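Sourdough Starter Crock, the Okdale

Small-batch stoneware, lid and cloth included

I have been selling flour out of the Prolbridge shop long enough to have seen starters kept in everything. Jam jars, yogurt tubs, a flower vase, one very nice teapot. They all work, more or less, until the day the lid sticks or the glass cracks or the whole lot climbs out over the counter and dries on the toaster. So when the potter I buy my mixing bowls from asked if I wanted anything else made, I said yes please, a crock for starter, and I drew it on the back of a flour bag right there at his wheel. That drawing is more or less the Okdale crock you're looking to buy today (he made the foot wider, and he was right to).

What it's for

Keeping a sourdough starter alive and easy to get at, mostly. It holds 4 cups to the brim, and I'd fill it no more than a third of the way before a feed so there's room to climb. I bake twice a week for my own house and I've never needed more than that. If you're feeding a big family or doing a farm stand table on Saturdays, look at the large one further down.

I also use mine for pizza dough. If you came to one of our oven nights this summer you've eaten out of it! I mix a stiff little pre-dough the evening before, put the lid on, leave it on the cool shelf by the back door and by the next afternoon it smells like apples and beer. Into the big bowl it goes with the rest of the flour. My sister says the crust is better when I forget about it for a while, and I have decided to take that as praise.

How it's made

Stoneware, thrown by hand, glazed inside and out except for the foot and the rim where the lid sits. The clay is a speckled gray-brown and the glaze is either oatmeal or a dark green that comes out a bit different every firing. I love that about it, but if you need two that match exactly please write to me before you order and I'll go through the shelf and find you a pair.

The walls are thick. People pick it up and say oh, it's heavy, and yes, it is — that's what keeps the starter from swinging hot and cold every time the kitchen door opens. The inside has no shoulder and no tight corner at the bottom, so a plain spatula gets everything out. I was stubborn about that part. Half the pretty crocks I've owned had a ledge inside where old flour went to live forever.

The lid is loose on purpose. It sits down in the rim and wobbles a little if you poke it. Gas has to get out somewhere, and a starter under a clamped lid will find its own way. Please don't seal it with a rubber band and plastic wrap and then call me.

What you get

One crock with lid. One cotton cloth, hemmed, for the first week when you're growing a starter from scratch and want more air than the lid allows. A card with my feeding schedule on it, which is only what I do and not the law. A little packet of dried Plameck starter if you tick the box at checkout (no charge, but I do run out, and when I run out the box disappears from the page).

The Plameck is the one we bake with here. It's a wheat starter, pretty mild, wakes up quickly. Crumble the flakes into lukewarm water, let them soften, stir in flour until it looks like thick pancake batter, and feed it daily. Mine took 3 days to get bubbly from dry last March in a cold kitchen. Yours might be quicker or slower and either one is fine, just keep feeding.

There's also a rye version called Illés that I sell separately. It's sour and strong and it turns everything it touches a bit gray, and I adore it. Not for pizza though. I tried.

Sizes

The regular holds 4 cups. The large holds twice that and has 2 small lug handles at the sides, because nobody should be lifting that much wet dough by a slippery rim. Both go in the same spot on the shelf depth-wise, the large is just taller. Measure under your cabinets before ordering the large. I mean it, I've had several come back for that and no other reason.

Washing and looking after it

Warm water, a brush, no soap if you can stand it. I scrub mine out every couple of weeks, whenever the rim gets crusty. Soak the crust first and it slides right off. The dishwasher won't hurt the glaze, but it will bang the lid around and lids chip.

Don't put it in the oven. I know it looks like a casserole. It has not been tested as a casserole and it isn't going to be. Don't pour boiling water into it straight from the fridge either. It can live in the fridge otherwise, quite happily, and mine does when I go away.

If the bare clay at the foot leaves a ring on a wooden counter, rub it on a piece of fine sandpaper for a minute. A few of the early ones were scratchy down there. The newer ones get smoothed before they leave.

Shipping and pickup

I pack on Tuesdays. Each crock goes in a box inside a box with a great deal of shredded paper, which makes wonderful kindling, so please don't throw it out if you have a stove. If it arrives broken, send me a picture of the pieces and I'll mail another one or give you your money back, whichever you'd like.

You can pick up at the shop too, and then you get to choose your own from the shelf. Come in the morning if you want bread as well. The seeded loaf is usually gone by lunch and I can't hold one back (okay, I can hold one back if you call).

Second-quality crocks turn up now and then — a drip in the glaze, a lid that sits a bit crooked. They hold starter just as well as the others and they cost less. I don't list them here. Ask at the counter.

Questions I get a lot

Can you use it for pickles? You can, for a small batch of cucumbers or kraut, though you'll need something to weigh the vegetables down and I don't sell weights. I wouldn't go back and forth between pickles and starter in the same one.

Does the green glaze come off? No. It's a food-safe glaze and it's fired on.

Will you put a name on it? The potter will scratch a starter's name into the side before firing if you order ahead and don't mind waiting until his next kiln load. Short names, please. He charges by the sigh.

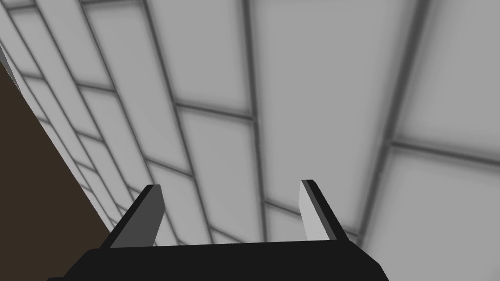
Kusum Rajput: I've had the regular in oatmeal since spring and my starter has never been happier, but I'd tell anyone baking for more than a couple of people to go straight to the large. Mine pushed the lid right up on a warm day and I found it sitting on a cushion of dough. Easy to clean off, at least! Could you do the large one in green with a name on it, and would that hold up the order much?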